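4. Range consolidation at a small miniatures maker
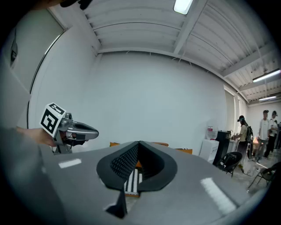
Figure 3. Hand-held gripper with striped pad in the finger housing.

Does cutting a pack from the catalog lose the customers who were buying it? In our order data most of them stayed, but they bought less and waited longer between orders.

Numbers first. The Skutness order book covers 3364 orders over two years, of which 2814 could be matched to a repeat account. The rest were one-off sales or show sales with no usable address and are left out from here on. Skutness sells 28 mm metal figures, mostly horse and musket, in packs of four or eight. The range was cut in August, when 12 packs went off the web store without notice. Dragoon packs mainly, plus a set of gun crews and the mounted officers.

Repeat accounts were split by whether they had ever bought one of the cut packs. Affected accounts kept ordering, just smaller. Unaffected accounts showed almost no change. We expected a spillover, people seeing gaps in the list and worrying about the rest of the range. Did not find it, or not at a size we could seperate from the normal summer dip.

4.1 Half-finished armies

The drop is not even. Accounts that had bought infantry and were partway into cavalry fell hardest. Makes sense — a player with three units of foot and one of dragoons needs matching dragoons, and another maker's horses stand taller. Scale creep again (see Section 2). Players who had already finished a force hardly reacted, and some moved to a different period from the same maker.

Open comments on the order form back this up. Short, mostly. "Where did the gun crews go." "Need one more pack to finish the regiment." Several buyers had found the missing packs second hand at well over list price. We did not track resale prices in any systematic way, so treat that as color only.

4.2 Bringing packs back

Drandico took the other route. Old molds kept, packs hidden from the store but cast on request if the buyer wrote in. Few buyers did. The option was mentioned on one page of the site and in a newsletter, and most of the accounts we looked at had not opened the newsletter. Once the packs went back on the store in plain view, orders picked up inside a month. Same figures, same price, same sculpts.

Palumbo is harder to read. It reworked its pack contents at the same time as it restored the old range, so command figures which used to come in the infantry pack were now sold on their own. Two changes at once and no clean way to pull them apart. Kept in the table for completeness, dropped from the model.

4.3 Limits

Small makers, small samples. Erkthorpe gave us order totals but no account-level records, so it only appears in the descriptive part. Show sales are missing for everybody, and for some makers that is roughly a third of the year's trade going by what they told us. Also no control for new rule sets. A popular set of rules comming out can empty a shelf of cavalry in a week, and one did land during the study window.

Mold wear is the other gap. Some packs were cut becuase the mold was finished, not because sales were slow, and the order book does not say which. We asked. Answers were from memory and did not always agree with the casting log. Section 5 reruns the main comparison with the doubtful packs taken out.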